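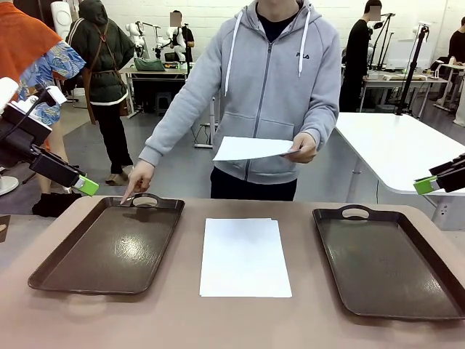
Two trays, one stack of paper, and the robot's arms on both sides.

The robot closed its left hand at the wrong moment, and Rafferty Greenberg pulled his finger back so fast that he knocked the tray against the paper.

"Stop," he said. Then louder, "Stop it, please."

Tia Bainbridge pressed the red button. The arms stayed where they were, in the air, with the green finger pads pressed together over the place where his hand had been.

"Did it touch you?"

"No."

"Show me."

He showed her his hand, both sides. There was nothing on it. He put the sheet of paper down on the stack, carefully, as if the paper was the thing in danger.

The task was very simple. Take one sheet from the stack, put it in the left tray. Take the next sheet, put it in the right tray. The customer in Prellthorpe had an archive with 2,000 boxes of old letters, and they wanted a machine which could sort paper all night without being tired. Since May the robot had learned to lift a single sheet. It was a difficult thing, and the whole room had clapped when it succeeded the first time.

But today it was dropping sheets on the border of the left tray, near the handle, and Rafferty wanted to show Tia exactly where. He had pointed with his finger. The program was on pause. It said so on her screen, in large letters.

"It was on pause," he said.

"I know. I am looking at it now."

She scrolled back through the log. He came and stood behind her chair, and he noticed that he was holding his right hand inside his left one, like something he had found on the street. Other people in the room had looked up for a moment and then returned to their own work.

"There," said Tia. "The pause was sent. The right arm confirmed it. The left arm confirmed nothing."

"And the screen?"

"The screen needs only one answer." She was quiet for a while. "I wrote this part."

He did not know what to say to her. He remembered the evening when she wrote it, because they had eaten cold noodles from the Lumau shop and she had been so happy to go home before midnight.

"The grip was at 70 percent," he said at last. "It would be a bruise."

"With this gripper. And with the next one?"

She opened the fault form and typed the date, 9 September 2023. Under "Injury" she wrote "none." Under "Description" she wrote four lines, deleted them and wrote them again with her own name inside. Grigaitė, who was head of safety, read every form herself, and she did not like sentences without a person in them.

"She will close the table for a week," said Rafferty.

"Yes."

"Prellthorpe will be angry."

"Yes, I think so."

Tia switched off the power to both arms and waited until the light on the controller was dark. Then she went to the table and moved the left tray back to its place. Rafferty stayed by the chair. The distance was nearly three steps, and he found that he did not want to walk them yet.

"Can you bring me the lock for the switch?" she asked. "It is in the second drawer."

He went to look for it.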